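Setting up a voice routine on the Ison

A routine lets your Ison do several things from one spoken phrase. You need firmware 2 or later and the Flarnley app on your phone.

Open the app, tap your robot's name, then Routines, then New. Type the phrase you want to use. Keep it between 2 and 9 words. Short single words get picked up by accident when the TV is on. 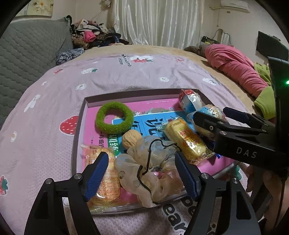
Drawstring pouch, snack cake and green hair tie in a box lid.

Next, add your actions. Each one has its own delay, set in milliseconds. I leave mine at 200. With no delay the head turn and the sound start together and the sound sometimes drops out – Henryk Sikora reported the same thing on his.

Tap Save and wait for the chime. If you don't hear it, the routine is on your phone but not on the robot. Pull down on the list to sync again.

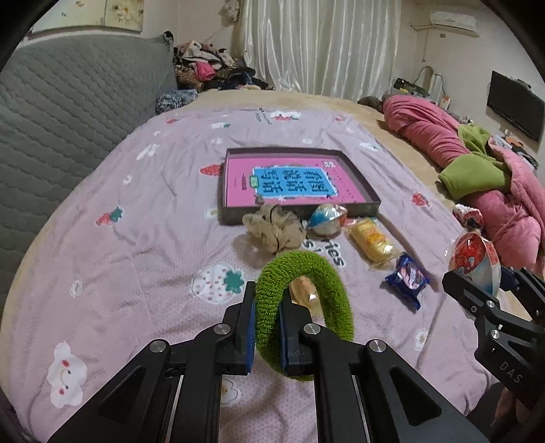 Now say the wake word, pause, and say your phrase in a normal voice. If the robot answers with its confused face, check the spelling in the app. Names are the usual problem. Jolanta Jabłońska got hers working by typing "Yolanta" the way it sounds.

To turn a routine off without deleting it, slide the switch next to its name. Deleted routines can't be restored – the app only keeps a backup of the settings page.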